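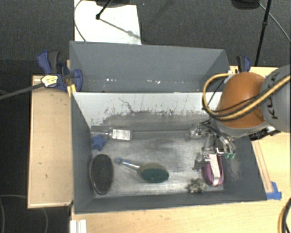

KUKA arm over a gray bin of household items

Flelldale Ice Hockey Club
Minutes of the general meeting, July 2023

Search this site Enter keywords Go

The chair opened the meeting at 7 p.m. in the upstairs room at the rink. A quorum was present. Apologies were noted by the secretary.

1. Minutes of the April meeting
Approved with one correction. Item 5 should read "second-year bantams" and not "bantams."

2. Matters arising
The replacement glass behind the north goal has been fitted. The invoice has been received and passed for payment. The dented boards by the penalty box are still waiting on the rink. The secretary will write to the rink manager again.

3. Registration
The registrar reported 273 players signed up across all age groups. The squirt group is full and has a waiting list. The midget group is short of defensemen. Registration for midgets will stay open until the first practice. Families who have not turned in a birth certificate will be contacted by e-mail.

4. Ice time
The rink has offered the same hours as last season, except that the early slot before school is no longer available. Members asked whether the adult league could give up its late slot once a month. The adult league representative said this would need to go to their players first - he did not expect a yes. Carried over to the next meeting.

5. Coaching
Two head coach positions were filled. The peewee B position remains open. Applicants must hold a current certification before they go on the ice with players. The coaching director will run a preseason session on body contact and asked that all assistants attend.

6. Jerseys and equipment
Quotes for game jerseys were received from Stemier and Rorketti. Stemier was lower in price but could not promise delivery before the first home game. Motion to accept the Rorketti quote, seconded, carried with 3 opposed. Goalie pads on loan from last season must be returned to the equipment room before new sets go out.

7. Yimyam Cup
The club will enter teams at squirt, peewee and bantam level. The entry fee is to be split evenly among the players on each team. Hotel rooms are held under the club name and each family pays its own. Travel forms are at the front desk.

8. Other business
A parent asked that game schedules be posted earlier. The scheduler said they go up as soon as the league releases them. A member asked about skate sharpening on practice nights. The pro shop will be asked.

Motion to adjourn, seconded, carried. Date of the next meeting to be posted on the board by the locker rooms.

Minutes recorded by the club secretary.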